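Black backdrop cloth gone gray, worth replacing?

Forum: Small Product Photography > Backgrounds and Surfaces

matchbox_618
Posts: 1,933
I sell small white stuff online, mostly boxed parts and plain containers, and I've been laying everything on the same black cloth since I started. It's cotton, I think. It came in a bundle with a folding table and had no label. Lately my blacks look like old sweatpants. The Hellström shop wants me to buy their "studio black" cloth and swears it stays black for 2,000 washes. Has anyone here washed a cloth 2,000 times? I'd like to meet that person.
So is it worth paying for, or is black cloth just black cloth?

tintype_lou
Black cloth is not just black cloth, but I don't believe the wash number either. Who would stand there and count? If yours was cheap cotton it was never that black to begin with. Put it next to a black shoe in window light and you'll see.

matchbox_618
Did the shoe thing. The shoe won by a mile. The weave shows too, little fine lines all over it once you get in close. I always figured that was the camera doing something.
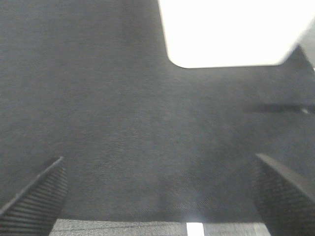 And I still don't buy that a new cloth fixes it. My white things come out so bright there's nothing left on the face of them, just a white shape. Seems to me that if the light is strong enough to do that, it's strong enough to turn any black into gray. A forty dollar cloth sits under the same lamp.

Sipho Matlala
You've answered your own question. Turn the light down or expose for the white object and the cloth drops with it. I've used the same bedsheet for years. People on this board will buy anything before they'll move a lamp.

tintype_lou
Sipho, that's half right. Expose for the white and yes, everything gets darker. But a faded cloth next to a good one under the same light is still lighter, and no lamp changes that. I had a Vanau cotton and an Ovach velvet side by side on one table. The cotton was charcoal and the velvet was a hole in the table.

Sipho Matlala
And how much lint was on the velvet?

tintype_lou
A lot. I never said it was fun to own.

greywether
Velvet is a pet hair museum. I sent mine back.
matchbox, a white thing sitting on dark cloth will often throw a bit of light back onto the cloth near its edge. Is the cloth paler right beside the object than it is farther out? If so, part of your problem is bounce and you'd get some of it on any cloth.

matchbox_618
Yes, there's a faint lighter patch along the bottom edge of the white one. I took that for wear, or soap that didn't rinse out.

greywether
Could be either one. Slide the object over a hand's width and look again. If the patch follows it, that's bounce. If it stays put, wash the cloth again with less soap.

pdq_resale
Has anybody tried dye? There's a Mistitz black that goes in the washer. The page says it "restores deep black in one cycle," which I'm sure is written by someone who has never owned a washer.

tintype_lou
Tried it. First round went on patchy, second round was decent. It rubbed off on a white ceramic dish I was shooting and I had to scrub the bottom of it. For someone who photographs white things all day I'd skip it.

pdq_resale
Yeah, that kills it for me. Thanks.

Sipho Matlala
So far we have a velvet covered in hair, a dye that comes off on the goods, and a cloth with a made-up wash count. My lamp advice was free.

matchbox_618
Your lamp advice was also the only one that took me 5 minutes, so I tried it. Moved the lamp back and pulled the exposure down. I can see the faces of the boxes again. The cloth is darker, but I wouldn't call it black, and when I brighten the picture for the listing it goes right back to charcoal. So I guess lou gets a point too, which annoys me.

tintype_lou
I'll take it.

greywether
What about the patch?

matchbox_618
Moved when I moved the box. Mostly, anyway. There might be a bit of soap in there as well, I can't swear to it.
I'm not paying Hellström prices. The fabric store will cut me a yard of something thick, and I'm bringing the shoe.

Sipho Matlala
Take the lamp too.

greywether
Check it by the door if they'll let you. Everything looks black under those ceiling lights, I came home with navy once.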